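# Verkside head camera kit for teaching paper handling: worth it for a small shop?

**flatbedfan**

We have two Akande tabletop arms that feed our scanner, and I love them. They pick up cards, envelopes and thick folders all day long. What they can't do is handle a single loose sheet of ordinary paper. They bend it, drop it, or hold it so the scanner gets a nice view of a thumb-sized gripper pad. Most of our work is worksheets and practice tests, one sheet at a time, so this matters to us a lot!

The Akande software lets you train new moves from recorded examples of people doing the job. I've been looking at the Verkside kit for that. It's a headband camera, a small recorder you clip on your belt, and a year of their upload service, which sorts your recordings into clips and gives them back in a format the arms can learn from. Their starter guide asks for 3,000 clips of one task before you train anything, which sounds like a lot of paper lifting for a shop our size.

Things I'd like to know from anyone who owns one:

- Is the picture good enough to show what fingers are doing on a thin white sheet against a white desk? All our desks are white.
- Does the printing on the page have to be readable? If so I'm worried, since I move fast.
- Do I have to clear the desk first?
- Has anyone trained with fewer clips than the guide says?

I did read the whole Jellier forum thread, but it's nearly all about folding towels.

**ninecubicles**

Yes, get it! We've had ours since January and it has been the most fun piece of equipment in the office (I include the label printer, which I was very fond of). We do the same thing as you, more or less. Printed pages, picked up off a desk, held up, checked, put down.

White on white worried me too. It worked out better than I expected, for a reason that took me a while to see: once the sheet is up in your hands, a lot of what's behind it may be something other than the desk. And the fingers show up very well. What the arm needs is where each hand takes hold, how far apart they are, and how much the sheet bows between them, and you get all of that at normal working speed. 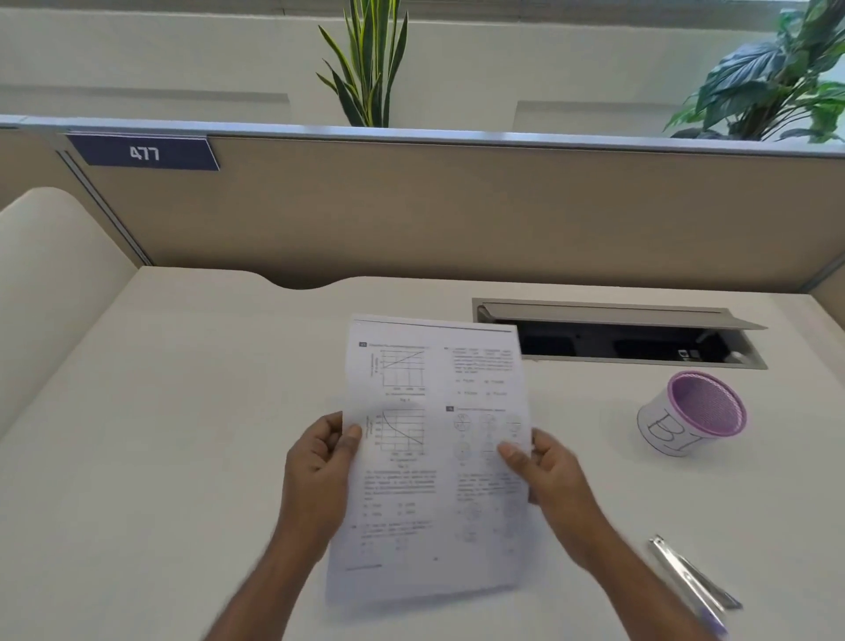

*Page last changed: 2023-10-22*

Held like that, with the left thumb flat on the front and the right fingers curling over the front near the lower part of the page, you have a grip an arm can really learn from. Both side edges are taken and the sheet has a slight curve to it. I tell everybody who tries our kit to go for the edges and keep their palms off the print.

As for reading the page, look at the text in that one. You can tell there are two columns and a couple of graphs on the left, and you can pick out where the questions begin, but most of the words are smeared from the motion. For handling, that's fine. Verkside's checker took clips like this from us without a complaint. If you also want the arm to know what it's holding (say, page 2 of the algebra packet), pause with the sheet still for a moment before you put it down. I count "one, two" in my head. My clips got longer and much more useful.

Don't clear the desk. Really, please don't! A pink-purple mesh pencil cup, a pen lying off to the right, a cable tray with its lid flipped open, leave it all there. That's what a working desk looks like, and your arms will have to reach around somebody's pen sooner or later. We made our first batch on a bare table and the arm we trained from it was lovely on a bare table and hopeless in a cubicle. I would close the tray lid for some of your clips and leave it open for others, so it sees both.

On the count, we recorded 1,671 clips and 1,639 of them passed the checker. We trained on those and never got up to the number in the guide. The arm lifts a single sheet and shows it to the scanner, and it's good enough that we leave it on over lunch. It still has trouble with glossy paper. I'd love to hear from anyone who has solved glossy paper.

A few setup things that aren't in the booklet:

1. Tilt the camera down farther than feels right. Look at your hands in the preview with your arms out in working position, then tighten the knob.
2. Let the headband sit on your forehead for a minute before the final adjustment. It slides a bit when it's new.
3. Start the recorder before you touch the paper. The upload service cuts clips at the first contact, and it needs a little run-up.
4. Put the belt clip on the side of your weaker hand.
5. Charge it every night even if it says it's half full.

**trayslot_b**

Kit is ok. Battery is the weak part. Mine quits before the afternoon is over. You can run it off a plug but then you have a cord down your back.

You don't need the Verkside upload plan if you already pay for Brerneck. They take the raw files. Check that the file setting is on "open" first, it comes set the other way.

**margin_notes**

I agree with nearly everything ninecubicles wrote, and I'm just as keen on this kit, but I want to add something about the grip, because we got it wrong for a whole batch.

An Akande arm has two pads. Your hand has a thumb and a lot of fingers that help out without telling you. If you hold every sheet with four fingers spread behind it, the clips look beautiful and the arm learns a position it can't copy. Pinch grips carry over far better. The right hand in the picture above is closer to what you want than a big open-handed hold. Try doing a morning with only thumb and first finger. It feels silly for a few sheets and then you stop noticing.

Second, mix your people. Our first batch was all me, and I'm left-handed and I lift from the corner. The arm became left-handed too! We got a much steadier result after we passed the headband around. You do need to readjust the camera each time, and there's a setting called "wearer" that you should change at each handover, or the service puts everyone's clips in the same pile.

Third, mix your paper. We went through 17 kinds, counting the recycled stuff and the thin graph paper, and the recycled turned out to be the easiest. The thin sheets flop over backward if you lift from the top, so lift those from the sides.

One more point on practice tests, since that's your work. If names or scores are written on the pages, use blanks for recording. We print fresh copies with nothing filled in and reuse them until the corners get soft. Soft corners are good to have in the set as well, so don't toss them too soon.

For glossy paper, ninecubicles, we swapped the standard Akande pads for the ribbed ones and recorded a small extra batch with slower lifts. It's better now. I'd still put it at "watch it while it runs," and it does much worse under the window in the late afternoon, which I haven't figured out yet.

**flatbedfan**

Thank you all, ordered this morning! I went with the Verkside upload for the first year since we don't have Brerneck. Leaving the desk exactly as messy as it is. I'll post in here again once I have a batch through the checker, and I'll try the ribbed pads on our cover sheets, which are half glossy.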